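Cirkton Housing Opens Second Ballot for Homes at Stemeck Rise

2018-07-25

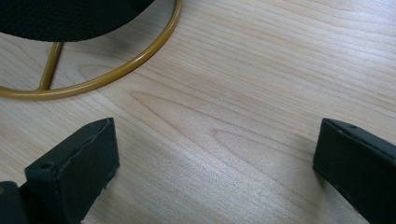 Natnael Jemal told the residents' meeting that families already renting in the district should be given first call on the new homes, and asked that the rule be set down in writing before the ballot closes.

Cirkton Housing has confirmed that applications are now open for the second stage of Stemeck Rise, its affordable housing scheme on the former Bulier brickworks. The stage provides 140 homes in four low-rise blocks, all for sale on a freehold basis to first-time buyers whose household income falls within the published limits.

The first ballot, held in April, drew 2354 applications. Of these, 984 met the conditions of the scheme. Applicants who were eligible but did not receive a home will be entered again without charge, provided that they confirm their details in writing.

In reply to the point raised at the meeting, the company stated that one home in three will be set aside for households who have lived in the district for at least five years. Proof of address will be required.

Berhanu Teshome asked whether parking would be included in the price. The company confirmed that each home will have one marked space, and that visitor parking will be provided along Solís Road.

Forms may be collected from the Cirkton sales office during normal opening hours. Incomplete forms will be returned to the sender and will not be entered in the ballot.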